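About Sereo Walks

Home / Our Walks / The Guesthouse / About Us / Contact

Hello and welcome! We're Sereo, a small walking and day-trip company with a guesthouse attached (or a guesthouse with a walking company attached, depending on which of us you ask). We look after people who want to spend a few days in the Draven valley on foot, by bus, or by the slow little ferry that crosses the lake at Lencho.

Sereo was started by Bianka Pálfi, who came to the valley one June to walk the ridge path for a week and went home only to pack up her apartment. Her first tours were for friends of friends. She'd meet them at the bus stop with a thermos and a paper map, and they'd walk up to the old mill and the chapel and be back in time for soup. Those same walks are still on our list, and the soup is still included.

There are six of us now. Four guide, two run the guesthouse, and in high summer everybody does a bit of both. All of our guides live in the valley year-round, so they know which orchard gate sticks, where the kingfishers are nesting and what the path will be like after a night of rain. Ask them anything! If they don't know, they'll have found out by breakfast.

What we love showing people most is the Draven Ridge. The top is at 1,042 meters, and the way up is gentler than it looks from the village, with benches at the steep parts and a spring where you can fill your bottle. On a clear morning you can see both ends of the lake and the roofs of Lencho strung out along the shore. We take it slowly. Bianka has a rule that the guide walks at the pace of whoever is enjoying the flowers, and we've never had a reason to change it.

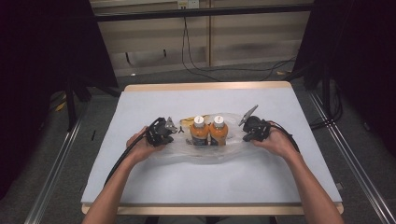
The guesthouse sits at the top of Lencho village, a short, steep walk from the ferry landing, and it has six bedrooms. The two at the back look straight up to the ridge and tend to go first. The others face the garden and get the morning sun, and the one under the eaves has a window seat that's just right for a book and a wet afternoon. Downstairs there's a big shared room with tables like the one in the photo, rectangular with a light wooden edge, and after dinner they fill up with maps, card games and people comparing blisters. Breakfast starts early for walkers and carries on for everyone else. There's bread from the village bakery, eggs, plum jam, and a very good goat cheese from the farm across the stream.

Our groups are small. We set out with as few as two people and never more than six to a guide. That means we can stop when somebody spots something, change the route if the clouds come in, or stay an extra half hour at the mill because the miller's granddaughter has decided to open up the upstairs (it happens more than you'd think, and it's wonderful up there). Children are very welcome on the valley walks. For the ridge we suggest they be used to a full day out, and please talk to us first if you'd like to bring a dog, as there are sheep on the upper pastures from spring through fall.

If walking isn't your thing, come anyway! We run a lake day with the ferry, lunch on the far shore and plenty of time to swim, and a market day in town that ends at the old Tradex warehouse. It used to store grain, and these days it's full of potters, a coffee roaster and a secondhand bookshop you'll need to be dragged out of. The bus back leaves from right outside the door.

Getting here is easy enough. Take the train to Draven, then the number 4 bus to the landing. We'll meet you there and carry your bags up the hill. If you're driving, there's parking behind the church, and you won't need the car again until you leave.

Bookings for the summer walks and the guesthouse are now open. Write to us through the contact page and tell us a little about who's coming, how far you like to walk and anything you don't eat. Bianka reads every message herself, usually in the evening, so give her a day or so — longer if the weather's good and she's out on the hill.

Page last updated March 7, 2025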